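Whiteboard Markers: How to Keep Them Going and When to Give Up

Updated 31st May

Our kitchen whiteboard went up to organise the household. What it mostly organises is an argument over which pen works. There is a drawer for the dead ones, and they go back into it every time, on the theory that they may improve with rest.

They do improve with rest, a bit, if you rest them the right way round. Most of this page is about that, and about caps, which are the whole trouble.

Store them flat

A marker stood on end with its tip in the air lets the ink sink to the wrong end, and you get that thin grey line that looks like a message from the beyond. Stood tip down it writes beautifully and then blobs. Lay it flat. A cutlery tray does the job, or the lid of a shoebox, or the ledge on the board if yours hasn't come unstuck. The mug full of pens looks cheerful and is bad for every pen in it.

Caps

Push until it clicks. If it doesn't click, it isn't on, however much it looks on from the other side of the room.

When you're writing, put the cap on the back end of the pen. Some caps won't fit there, in which case hold it in your other hand like a child with a bus ticket. A cap put down on a worktop will roll under the fridge, where ours have started a colony.

Once every few months, tip the lot out on the table and match pens to caps before you do anything else. Don't test as you go. I used to uncap all of them, try each one on the back of an envelope, get interested in the envelope, and come back to a row of pens drying out in the fresh air. One pen open at a time.

Go by the colour of the end, and check it against an actual line on paper. A blue cap on a black pen is fine for the pen and a nuisance to everybody else.

Reviving a dry one

Cap it firmly and leave it tip down overnight. In the morning, scribble on scrap paper for longer than seems reasonable. If you get a line, it was only sulking, and it can go back to lying flat.

If the tip is furry or grey, it has been picking up old ink and dust from a dirty board. Wipe it on a damp cloth, let it dry for 10 minutes with the cap on loosely, then try again. Pulling the nib out with pliers and turning it round does work on some pens. It also works on your fingers, the sink and the tea towel, so wear gloves.

I don't bother soaking them in anything. I tried in October and made some lovely blue water.

The board itself

Half the pens thrown out are blamed for a greasy board. Kitchens are the worst for this. Wash it with warm water and a drop of washing-up liquid, rinse, and dry it properly before you write. Anything that has been up for weeks (our reminder about the boiler had become part of the house) will come off if you go over it with fresh marker and wipe straight away.

Permanent marker comes off the same way, usually. Keep the permanent ones in another room all the same. They look exactly like the others at seven in the morning.

How many to keep

We are down to 3 by the board: black, blue, and a red for bins. The spares stay in a box at the back of the cupboard, flat, with an elastic band round them. The moment a pen fails twice it goes in the bin, cap included, unless the cap is needed for an orphan.

Check the orphans first, mind. I have thrown out a good cap on a dead pen and then spent the evening wrapping cling film round a live one. It held for almost a week.
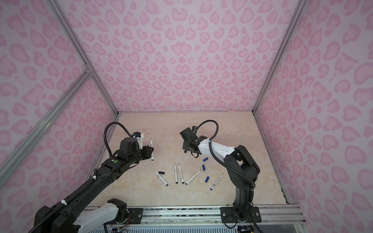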